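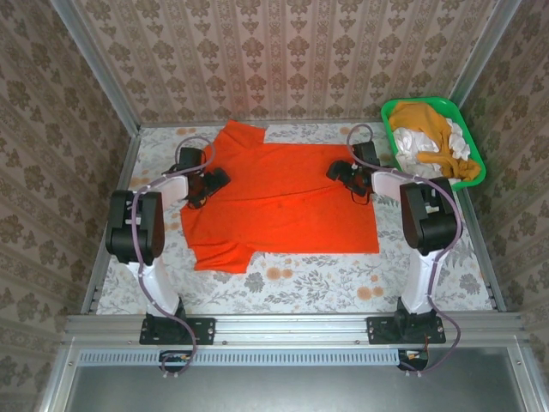
Unit 7: The Recurring Character in Television Comedy

A recurring character is a part that returns across a series without belonging to its main cast. The audience may see such a character for less than a minute in an episode, and the production must therefore make recognition quick. Writers do this through a repeated phrase, a fixed place in the set or a settled attitude towards one of the leads. The wardrobe department does it largely through colour. A bright orange-red T-shirt will be noticed before any detail of its cut, even when it is spread over a sheet printed with grey leaves and pale orange flowers, and the same holds when a garment of that kind is worn at the back of a crowded café set. Students should keep this in mind when reading the costume notes for Ornilach.

Terms used in this unit

Main cast: performers named in the opening titles and contracted for the full series.

Recurring cast: performers engaged for several episodes, usually episode by episode, and named in the closing titles.

Guest: a performer engaged for a single episode or for one short storyline.

Background: performers without scripted lines. A background performer may be given a line and later become recurring. Contracts usually have to be revised at that point, and the change of status is a useful date to look for in production papers.

Case study: Ornilach

Ornilach is a studio comedy set in a ferry terminal. Its ticket clerk, Fukuda, was written for one scene in the first episode and had no name in the script. The part was played by Daichi Sasaki, who had been booked as a background performer. By the end of the run the clerk had a name, a rivalry with the harbour master and a short storyline of his own – though he never received a place in the opening titles.

The following points will be discussed in the seminar.

Position. Fukuda is almost always behind the ticket window. Directors could cut to him without moving the main action, and the window gave him a frame of his own. When he leaves it, in the second series, the studio audience responds before he has spoken.

Speech. His lines are short and come at the end of a scene. Students should compare the first draft of the terminal scenes with the broadcast version and note which lines were passed to him from other characters.

Dress. The costume changes very little between episodes. The notes ask for one strong colour above the counter and nothing that would compete with it.

Publicity. Early press material does not mention the character. Later material does, and Sasaki was invited to cast interviews from the third series onwards. Consider whether the press followed the audience or led it.

Fame and the smaller part

Performers in recurring parts often describe an uneven kind of fame. They are recognised in the street, frequently by the name of the character, but are paid and billed on quite different terms from the leads. Shinji Ishida discusses this in his essay on the comedy Greto, in which he argues that public affection for a minor character is often expressed most fully in tributes and reunion programmes, many years after the last episode. His argument should be read with some care. It relies on fan letters, and people who write letters are a small part of any audience.

Preparation for the seminar

Read Ishida's essay and watch the first and last episodes of Ornilach. Choose one recurring character from a comedy not covered in this module and write 400 words on how the audience is helped to recognise that character. Refer to at least one scene in detail. Plot summary will not receive marks.

Copies of the essay are held in the Onow Reading Room, shelf 274. Items may be borrowed overnight and must be returned by 10 a.m.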